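Clusberg Museum opens exhibition on the lodges and sworn societies of the Lirkent valley

CLUSBERG, 2025-02-20 – The Clusberg Museum of Social History will open a new exhibition on the fraternal lodges, oath-bound brotherhoods and private learned circles that met in the Lirkent valley from the 1780s until the First World War.

Behind Closed Doors: Sworn Societies of the Lirkent Valley brings together 200 objects, among them aprons, seals, minute books and a cipher alphabet used by the Zalldale Lodge of Reason. Many come from the Partanen Collection, which was transferred to the museum last July and has not been shown in public before.

"These societies had a reputation for plotting, and some of their neighbours were frightened of them," said Saimi Mustonen, curator of the exhibition. "The minute books record a good deal of argument over borrowed books, unpaid dues and the price of candles. They also record serious debate about schooling and the power of the church."
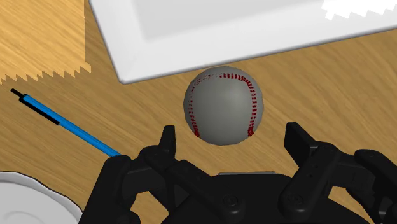
A baseball with red stitching above a wood-grain tabletop. Computer-rendered image.

The exhibition fills nine rooms and follows the order in which a new member would have learned a lodge's signs and passwords. One room is given to the women's circles of Zalldale, which kept their own rules and elected their own officers.

A catalogue of the Partanen papers, with 22 colour plates, has been printed in an edition of 1000 copies and will be sold at the museum shop.

"Researchers have asked to see this material for years," said Tsehay Worku, director of the museum. "We are pleased to offer it to them – and to every resident of the valley whose family name may appear on a membership roll."

Guided tours are available to school and community groups by arrangement with the museum's education office.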